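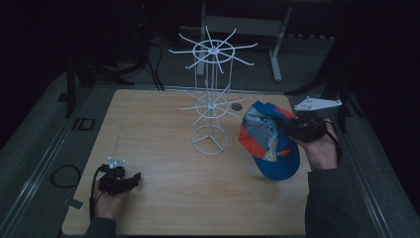

Fig. 1. White wire display rack and a baseball cap, mostly royal blue.

Parking Lots to Side Streets: What Benham Did With Its Downtown

I picked Benham for my urban studies project thinking I'd write about its old bus line. Then I got a look at the parking maps and couldn't let them go! The blocks between Teren Street and the river had 116 separate surface lots at the peak, and a lot of them were tiny — room for six or seven cars behind a shoe store that closed years ago.

The city's Brirna Plan tried to fix that by putting back the alleys and side streets that got paved over. So far 24 lots are gone. I walked most of them on a Friday afternoon in November (cold, wear gloves) and marked which ones had front doors facing the new streets. Asamoah Alley was my favorite, with its narrow brick lane and benches people were really using.

My weak spot is the rent data. I only got answers from 2 landlords, so I can't say much about who can afford to open a shop there now. I did get 64 survey cards back from shoppers, and roughly half said they still drive in and park at the county garage. Next semester I want to redo the walk in warm weather and add the blocks north of Teren.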